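Ostance Residents' Forum – Shared Kitchen
Topic: Serving of buns at morning service

P_Barajas
Members are asked to place every bun on a plate before service begins.

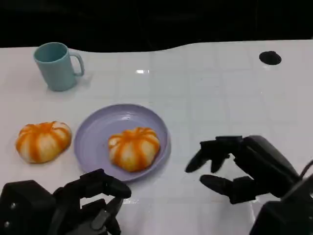

The request applies to striped buns as well as plain ones. Mugs may stand directly on the table.

elozano_2
I must disagree. The tabletop is wiped daily – a plate for each bun only adds to the washing.

K.Cortés
Glaze marks a white surface. I support the request, with one plate for every two buns.

elozano_2
That would be acceptable to me.

P_Barajas
Agreed. The revised wording takes effect in February.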